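The bottom of the bin

I have been putting off the gray bin since April. It started as a place to drop things that had no drawer, and for a while it worked the way that sort of bin is supposed to work. Then it got full enough that I stopped looking in it, and I bought a second roll of packing tape because I was sure we were out. We had two rolls. Now we have three.

So this week I did it. I took everything out, put it on an old sheet, and sorted it by where it should have been in the first place. Most of it took no thought. Screws went to the screw jars. Pens that worked went in the mug and pens that didn't went in the trash. There were a lot of bread bag clips, which I can't explain, and a receipt from Rindlow for $13 worth of picture hooks that I have never seen. The hooks may turn up. I kept the receipt on the shelf by the door for now.

The extension cord went back to Yeison Usuga, who lent it to me when I moved the freezer. He said he had already bought another one. He took it anyway.

What I have learned from doing this a few times is that the first hour is easy and the last handful of things is what stops you. They are the things that don't belong to any group. You pick one up, you don't know, you put it down, and then you go make coffee. That is how the bin filled up again last time. I made a rule that the last few things would go back in the bin by themselves, and that I would decide on each one before anything else was allowed in.
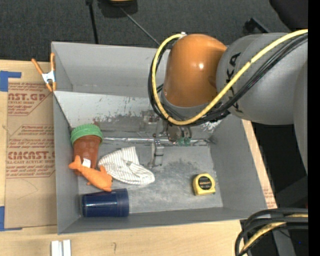 The tape measure was the easy one. It's yellow, it works, and I use it all the time when I can find it. There is another one in the kitchen drawer, but that one has a bent hook on the end and reads a little long, so I threw out the bent one and gave this one the drawer. I should have done that a year ago.

The striped cloth is a perfectly good cloth. White with thin gray stripes, and it gets used for wiping shelves and then balled up wherever I happen to be standing. It went in the wash. I now have a hook for rags on the inside of the closet door, and the rule there is that a rag goes on the hook or in the hamper.

The orange fish is a toy and it is rubbery and I am keeping it. I don't have a good reason. My niece likes it when she visits, and she is at the age where she asks for things by name months after you thought she forgot them. It went in the basket with the puzzles.

I went back and forth on the dark blue container. It's a good shape, a plain cylinder, and I always think I will put something in it. I have thought that for a long time and have not put anything in it. Helju Lapiņa, who lives across the hall and is much stricter than I am, told me to give it seven days on the counter, and if I hadn't used it by then it had to go. It is on day three. I have been looking at the cotton swabs and thinking about it.

The little brown cup with the green lid is the same kind of problem, only smaller. I like small things with lids. I have more of them than I have small things to put in them. This one I gave to Helju for her seeds, which she had been keeping in folded envelopes, so at least it is doing something now.

After that I dealt with the bin itself. The floor of it is scuffed and dusty, with dark marks all over, and the far side has brown and reddish stains low down that I believe are from the year I kept a half-used can of wood stain in there. I tried dish soap first, then baking soda paste. The dust came off. The stains got a bit lighter and then stayed where they were. I'm not going to buy a product for it. It's a bin.

I did think about replacing it. Liseck has one close to this size, but it has straight sides, and I like the slanted ones because you can see what is at the bottom without leaning over. So the old one stays. I also looked at a drawer unit from Wurport, which would probably be the grown-up answer, but I know that with drawers I would just have several places to lose the tape.

The cardboard is next. I save flat pieces because they are useful under paint jobs and for kneeling on, and the stack behind the door has gotten thick enough that the door doesn't open all the way. I'm going to keep the big clean sheets and take the rest down to recycling.

If anyone has gotten old wood stain out of a bin like this without scratching it up worse, leave a comment and tell me what you used. And if you lent me some picture hooks, let me know, I may have lost those too.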